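1/ Kutside want 26 a month to tell me which of my belongings I should own. I did the free month. Notes follow, none of them glowing.

2/ The pitch: log every object, get a "keep score", live lighter. Pushpa Sengar swears by it. Pushpa also has a loft, so I'd like to see what's in there before I take advice.

3/ The starter quiz said a normal household has 3220 things in it. Normal where? Counted by whom? Is a box of screws one thing? I asked support and got a link to the quiz.

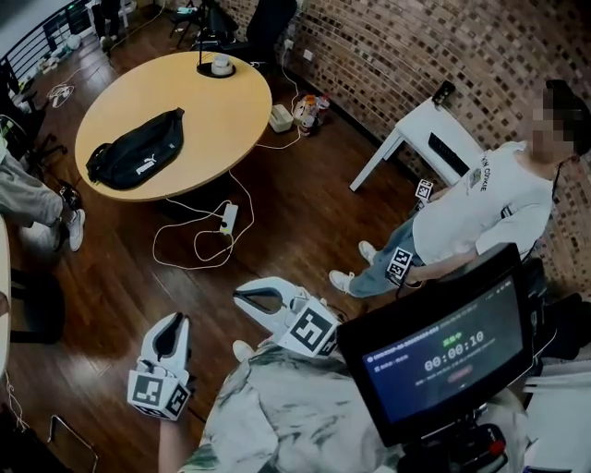
4/ Then there's the "one bag" rule. Everyone gets a single bag for work, gym and weekends away. Whoever wrote that has never carried wet trainers next to a library book.

5/ My waist bag scored 7 out of 100. "Rarely justified." It holds keys, phone and a bus pass — which is the whole of my day, thanks.
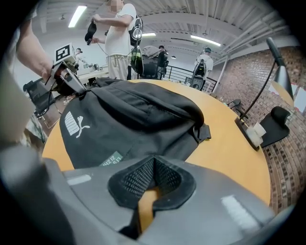
6/ Decluttering apps never ask what replacing a thing would cost. Mine wanted me to "release" the backpack too and suggested a Vulalon, 800 quid's worth of carefully photographed nothing. The old one is black, has PUMA and the cat on the front, lies flat on a table and goes over my shoulder. I can't see what the other 800 would be doing.

7/ Pallavi Ahuja asked if I felt calmer by the end. I'd spent a Saturday typing in spoons, so no.

8/ Cancelled. They've offered me half price for three months if I log the cutlery again.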